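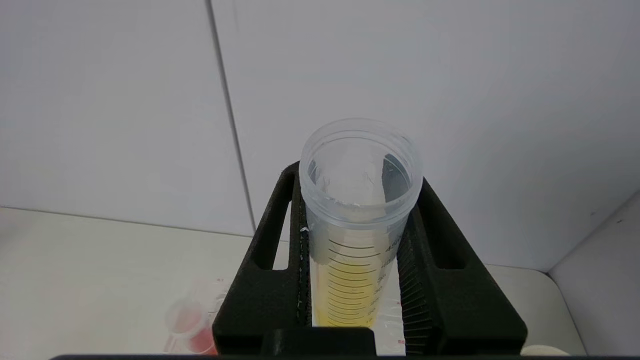 Why are conical tubes kept upright once the cap is off?

An open tube has no seal, and even a small tilt can carry liquid into the threads, where it dries and spoils the fit of the cap.

Search this site Enter keywords Go

News > Laboratory > Bench Supplies

Emstead teaching lab moves to foam racks for large tubes

The teaching laboratory at Emstead has replaced the wire racks on its sample preparation benches with black foam racks. The change took effect in November and covers all 32 student places. The racks were bought through Khurana, the lab's regular supplier of bench goods.

Wire racks had been in use since the benches were fitted. They drain well and are easy to wash, but a large conical tube can lean in them when it is only partly filled. A leaning tube is hard to read. The surface of the liquid stays level while the printed lines tilt, so the left and right sides of the scale give different values.

Sneha Srivastava, who manages the preparation room, compared both types over 3 weeks before the order was placed. Students filled tubes to a set line, placed them in one rack or the other, and wrote down the volume. Readings taken in foam agreed more closely. "The scale is only a guide on this kind of tube," Srivastava said. "It is still worth reading it straight."

The slots in the new racks have grooved walls that grip the tube along its side. Oval openings are cut through the uprights. Most of the printed scale can be read with the tube in place, though the lowest marks sit down inside the rack and the tube has to be lifted to check them. For small volumes the lab will go on using pipettes.

Foam has drawbacks. It marks easily, and a spill that gets into the grooves takes longer to clean than one on wire. Racks are to be wiped down after each class and rinsed in the sink at the end of the day - they do not go in the dryer. Scraps of tape and film must be picked out of the slots first, as they can hold a tube slightly high.

Bench rules have been updated to match. Caps go face up on a clean wipe while a tube is open. Tubes are to be filled in the rack, not in the hand. A tube left uncapped for more than 5 minutes is to be covered or capped, and anything without a label at the end of class is thrown out.

The old wire racks have been moved to the Golengate building, where they will hold empty glassware. A second order of foam racks, for smaller tubes, is under review. The lab has 7 on trial now and expects to decide before the next term begins.

Questions about the racks should go to the preparation room.

Related items
Rekska balance room closed for floor repair
New labels for shared cold storage
Golengate glassware store: change of hours
Pipette checks: how to book a slot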